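Progress report: Aguiar Street workroom
Prepared by Dayana Flores for Edileuza Vasconcelos, Lomance Fund
Period: October to December

Work done

The grant covered new work surfaces and storage for the shared repair and sewing room on Aguiar Street. The old tables were taken out in October. Gerd Kramer fitted the replacements over two weeks, and the room reopened in November with evening hours from 5:30 p.m.

All the replacement tables have plain white tops. We had first asked for a wood finish, but users who sew told us dark thread and small parts were hard to find on the old brown surfaces. The change added nothing to the price.

Storage went less smoothly. The shelving from Wurel arrived with 3 uprights missing, and the replacements took most of November. Until then, fabric and tool boxes were kept in the hallway, and we had to close one bay. All shelving is now up and labeled.

Use of the room

We had 94 sign-ins during the period, by 40 different people. Of these, 16 had not used the room before. Evening hours were the busiest. Mornings are still quiet, and Kanini Swai is talking with the school next door about taking two of them.

Condition of the tables

Aparecida Barbosa checks the tops at the end of each month. The rule is that everything goes back on the shelves at closing and the tops are left clear.

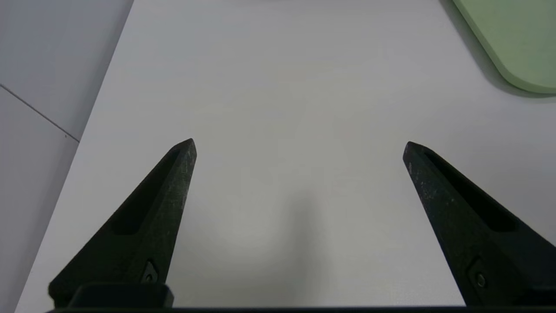

The white finish shows dirt sooner than the old one did, and we now go through more cleaning cloth than we budgeted for. Cutting mats are required for any blade work, and a set is kept by the door. One table near the window rocks a little — Gerd will adjust the feet in January.

Spending

Tables and fitting came in on budget. Shelving was slightly under after Wurel credited us for the delay. We would like to move that credit to task lighting and have a quote from Irkedix, attached separately.

Next period

Fit the lighting, if approved. Settle the morning hours with the school. Replace the sign-in book with a form that also records what people came to work on.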